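26/05/2022

The first thing a doubles player learns to say is "sorry." The second is "yours." I have been playing club badminton for 18 years, most of them in Wuston, and I would put my command of both words up against anyone's. My backhand is another matter.

I bring this up because the Grivinitz league has decided to try the shorter format next season. Games to 11, best of five, instead of games to 21, best of three. The notice came out in March, two paragraphs long, and one of them concerned parking. The other said the change would make our matches "more dynamic" and "easier to follow," which raises the question of who has been trying to follow them. At our last home match the spectators were somebody's mother and a man waiting for the room to be free for yoga.

I'm against it. I know how that sounds coming from a person who still owns a wooden racket press.

The argument for the short game is that every point counts more. This is true, and it's also what's wrong with it. A game to 21 has a middle. You get to ten or so and there's a stretch where the opening nerves are gone and the end isn't in sight, and that is where most of the good badminton in our league takes place. People try the cross-court drop they've been threatening since Christmas. Somebody serves a flick and gets away with it. You find out that the tall fellow from Fareck can't turn to his left, and you have time to do something with the knowledge.

In a game to 11 you find this out at 9-6 down and shake hands shortly afterward.

I've played the short format twice, both times at the Kuusisto Cup, a one-day tournament in a gym with a ceiling the color of a shuttlecock. My partner and I lost the first game of our opening match 11-2. I remember almost nothing about it. I had hit the shuttle perhaps four times, one of them with the frame, and we were changing ends. The defenders of the format will point out that we had four more games in which to recover. We had two, as it happened, and we used them in much the same way.

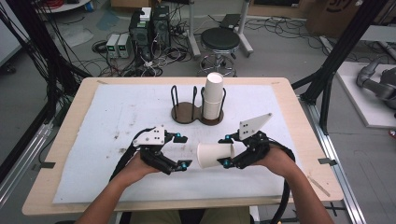

There's a fairness argument too, and I'll admit it cuts both ways. Short games help the weaker pair. A few lucky net cords and a generous line call will carry you a long way toward 11, and a league where the bottom team sometimes beats the top team is more fun for the bottom team. As a member of the bottom team I should probably keep quiet. But I've beaten better players over the long distance, exactly once, and it took us an hour and ten minutes and I couldn't get down the stairs the next morning, and I wouldn't swap it for a drawer full of 11-9s.

Then there's the matter of money, which always turns up sooner or later in a warm coat. The league says shorter matches will mean less court time, and that clubs like ours can expect to save. Our hall bill last season came to $1,578. I looked hard at the schedule to see where the saving would come from. We book the hall in two-hour blocks. If the matches end early, we'll have paid for the same two hours and will spend the last part of them leaning on the posts, discussing knees.

What bothers me most is the idea behind it, which is that a sport has to be tightened up like a sagging TV show. The professionals may well need that. They have broadcasters to please and people in expensive seats who would like to make the last train. I have no quarrel with whatever they decide for themselves. But club players copy the professionals in everything, down to the little towel and the shoe-squeak, and we never stop to ask if we have their problems. Our problem is that we can't get a fourth for the second court when it rains.

Nobody joins a badminton club in a town the size of Wuston to be dynamic. They join because they played at school and were decent, or because the doctor had a word. They want to run around until they're tired. A format that gets them off court sooner is a strange gift to offer.

The vote is at the end of the season, after the trial, and each club gets one. I've been told that ours is leaning toward yes. The younger members like the new scoring, and they've pointed out, politely, that they're the ones who win. I intend to speak against it at the meeting anyway. We've been asked to keep our remarks under three minutes.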